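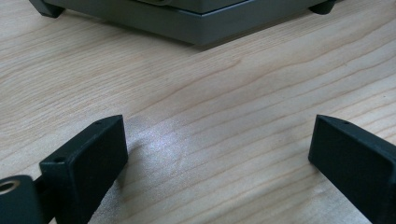
Tabletop in blond finish, grain detail.

Ruvow Desk and Dining Top

Product code: 1118
Price: $199 (top only)
Colour: blond

The Ruvow is a replacement tabletop for home desks, craft rooms and small kitchens. The wood is a pale honey colour with fine wavy grain running through it in slightly darker tan. Grain differs from top to top, so two ordered together will be close in colour but won't match line for line. If you need a pair to sit side by side, put a note on the order and we will pick from the same batch where we can.

The finish is smooth and has some shine under a ceiling light or near a window. Customers after a flat look should see the Skilik range, which comes in the same sizes.

Fitting
Tops are supplied undrilled. They suit Tsuji trestles and the Clarkico fixed frame, both sold separately. Check the screw length against the thickness of your top before you start, and drill pilot holes by hand if you can. The Clarkico frame needs 2 people to turn over once the top is on.

Care
Wipe with a damp cloth and dry straight away. Use a coaster under hot mugs and a board under anything from the oven. Don't use bleach, cream cleanser or steel wool. Felt pads are a good idea under lamps and monitor stands.

Delivery and pickup
Metro delivery is $40. Regional freight is quoted at checkout. Pickup is free from the warehouse, but the carton won't fit in most hatchbacks with the back seat up.

Returns accepted on unused tops in the original carton. Tops that have been drilled or cut can't be returned.

Price current at 04/02/2026. Next shipment due in June.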